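Kanaujia Coated Wire Basket, Wall Mount

Sold by Ginider
Category: Storage > Wall and Rail > Baskets
Finish: white
Availability: in stock, ships from the Rellville warehouse

Overview

The Kanaujia is a welded steel wire basket for fixed wall mounting in utility rooms, potting areas, craft rooms and small workshops. It is made for light items that need air around them: seed packets, hand tools, twine, gloves, small pots. The wire is welded at every crossing, then powder coated after welding so that the joints are covered along with the straight runs.

The basket is supplied with two removable dividers. These clip over the top wire and the bottom wire and can be set at any grid position. A divider that has been bent out of square will not seat and should be replaced.

Specifications

Body: welded steel wire, powder coated
Mounting: four screw points, rear face
Maximum load, evenly spread: 10 lb
Internal dividers: two, removable
Use: indoor, dry or damp locations
Not for use: outdoors, in saunas, above cooking surfaces
Coating test: 3,000 hours in a humidity cabinet, no lifting at welds
Divider test: 4,000 clip and release cycles

The load rating assumes all four screw points are used and that the wall will hold the screws. Hollow walls need anchors, sold separately. Two screw points are not enough for any load.

Mesh or grid

Ginider sells the Kanaujia in open grid wire only. For parts smaller than the grid opening, order the Cluda mesh tray, a fine mesh basket with a sloped front. Both take the same screws, and the finishes match closely enough to be used on one wall. Mesh collects dust faster than grid and needs to be brushed out more often.

Wall-mounted wire and mesh storage, with small black and white items at the work surface:
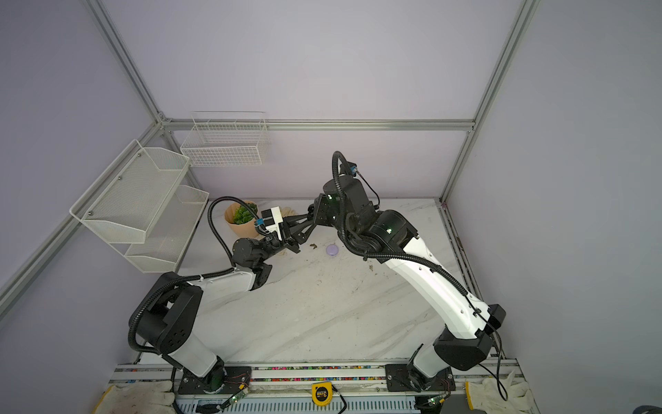
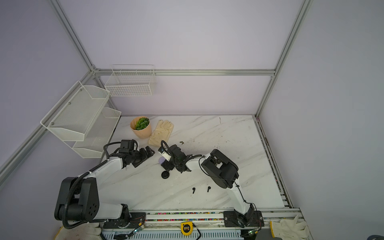
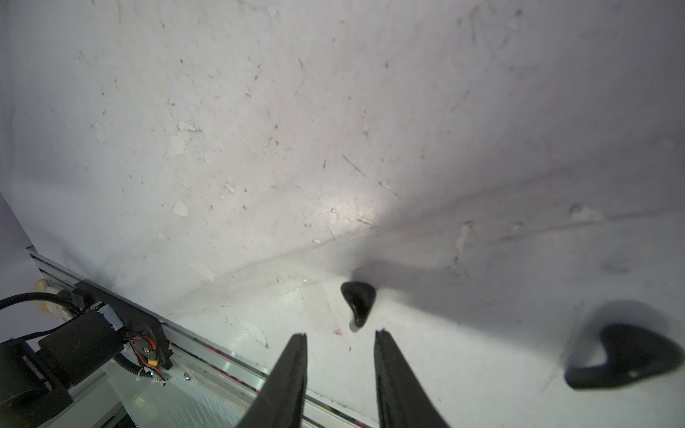

Can the basket be mounted on painted drywall without hitting a stud?

Use a hollow wall anchor at each of the four screw points, rated for the full load of the basket. If one anchor spins or pulls while being tightened, move the basket and start with fresh holes.

Installation

Hold the basket against the wall, level it, and mark the four screw points with a pencil. Drill pilot holes to suit the anchor or screw. Drive the two upper screws until the heads stand slightly off the wall, hang the basket, then drive the lower pair. Tighten all four by hand. A power driver set too high will crush the coating under the screw head, and bare steel at that point will rust in a damp room.

Leave clear space above the top wire equal to the height of the tallest item to be stored. Baskets mounted one over another should be installed from the bottom up.

Care

Wipe with a damp cloth and mild soap. Dry before refilling. Do not use steel wool, bleach or solvent cleaners. Chips can be covered with white enamel touch-up paint — let it cure overnight before loading the basket.

In the box

One basket, two dividers, four screws, one instruction sheet. Anchors are not included.

Returns and spares

Unused baskets may be returned within 45 days in the original carton. Installed baskets are covered for weld failure only. Spare dividers are sold in pairs. Dividers made before the November change to the clip shape do not fit current baskets; check that the clip has a flat tab before ordering. Screws are standard size and are not stocked as a spare part.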